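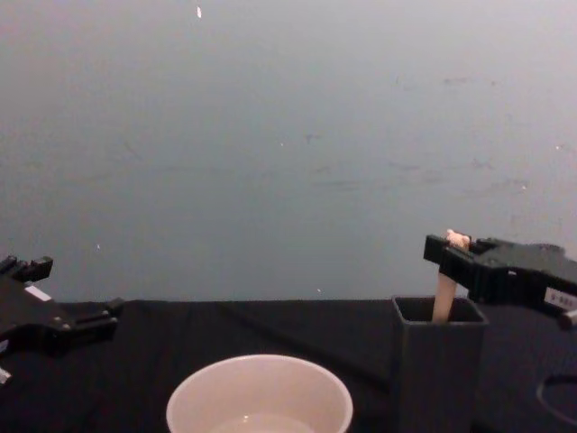

A pale grey wall behind a table covered in dark fabric.

20 July 2022

Tromon bus interchange plans go on show, and we'd love your thoughts

I've been itching to share this one! After months of sketches, site walks and a great many arguments over where the ticket machines should go, we at Tesinix can finally show everyone our plans for a new bus interchange at Tromon, and I'm really rather pleased with them.

If you change buses at Tromon now, you'll know the routine. You get off on Deschamps Street, cross two lots of traffic, and then guess which shelter your next bus is going to stop at (I've guessed wrong more times than I'd like to admit). Our plan brings all 7 routes together on one site next to the old goods yard, with a single covered concourse and proper seats the whole way along.

There'll be level boarding at every stand, toilets that stay open until the last bus has gone, and covered parking for 300 bikes. We've kept the row of lime trees on the north side too – that was the first thing people asked us for back at the spring drop-ins, and they were quite right.

My colleague Clotilde Pruvost has led the design. "I wanted somewhere you could find your stop without reading a map," she told me. "You walk in, you look left, and there are the buses."

We had 267 replies to our first survey, and I've read every single one. Lots of you were worried about getting from the interchange to the Stosport leisure centre after dark, so we've added a lit footpath along the canal side and moved the taxi rank closer to the main doors. A few of you wanted a café. There's a space for one, although we don't have anybody signed up to run it yet, so do get in touch if that's your sort of thing!

The drawings and a big model will be at Tromon library until the end of July, and Timothée Coste and I will be there most afternoons to answer questions. You can leave comments on the forms by the door or post them to our Deschamps Street office.

The planning application goes in once we've been through all the comments. If it's approved, building should take almost 3 years, with buses running from the present stops until the new stands open.

Monique Maillard
Project lead, Tesinix

Press enquiries: Francine Sawatzky, Tesinix press desk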